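The Unfinished Audience: Why Interactive Fiction Still Needs an Author

Publishers, broadcasters and game studios now speak with one voice on the subject of participation. The audience, they say, no longer wishes to be told a story. It wishes to enter one, choose its direction and decide how it ends. Funding programs have followed this belief, and so have course catalogs.

We hold a more cautious view. Participation is valuable, but it is often confused with choice, and the confusion is producing a large amount of weak work.
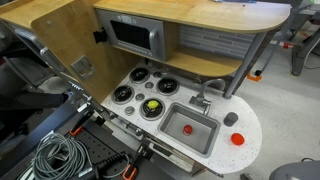
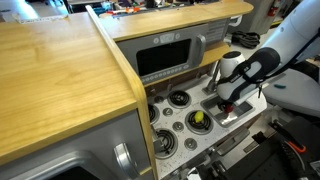
Consider how children play. A child who invents a restaurant, a storm at sea or a hospital for bears does not begin with a menu of options. The child begins with a situation and a small number of firm rules, and defends those rules with great energy against any playmate who breaks them. The pleasure lies in living inside the rules. Very little of it comes from being asked, every few minutes, which of two doors to open.

Much interactive fiction has taken the doors and left the rules behind. The serial Semple, released in weekly parts on Saturday evenings, was promoted on the strength of its 102 possible endings. Our reading group followed it to the close. The endings differed in who survived and who was forgiven, but they did not differ in meaning, for the story had never settled on what survival or forgiveness would cost. A reader who reached one ending had no reason to look for another.

The economics of the form make the problem worse. A branching script of 400 pages may show any single reader up to 100 of them. The remainder must still be written, edited, recorded and tested. Where budgets are fixed, the result is predictable. Scenes become shorter, characters are reduced to functions, and dialogue is kept vague enough to fit whatever the reader may have chosen beforehand. The writer is asked to produce sentences that can follow anything, and such sentences seldom lead anywhere.

Dosgate offers a useful contrast. Its makers gave the audience only 2 decisions, the first near the opening and the second close to the end. Everything between them is told in a fixed order by a narrator who cannot be interrupted. When the second decision arrives, the reader understands what is at stake, and many readers we have spoken with remembered that moment long after they had forgotten the details of the plot. The work was criticized in some quarters for being insufficiently interactive. We consider the criticism misplaced. A decision has weight only when enough has been told to give it weight.

Platform design also deserves attention. Tools such as Jikex and Valard have made it easy to draft a branching story in an afternoon, and we welcome the number of new writers they have brought into the field. Both tools, however, present the work as a map of boxes and lines, and both reward the writer for adding more boxes. Neither offers a convenient way to read a single path from beginning to end as the audience will meet it. Writers who learn their craft on these maps come to judge a story by its width.

We would encourage instructors to require that students complete one path in full, and have it read aloud, before any branch is added. We would likewise encourage those who award grants to stop treating the number of endings as a measure of ambition. Applications should be asked to explain what each decision asks of the reader and why it falls where it does.

Critics have a part in this as well. Reviews of interactive work still devote most of their space to mechanics: how many routes exist, how long each one takes, whether choices carry over between episodes. Prose, pacing and character receive a paragraph near the end, if they receive one at all. Novels and films are not reviewed in this manner, and writers who work in newer forms are entitled to the same close reading.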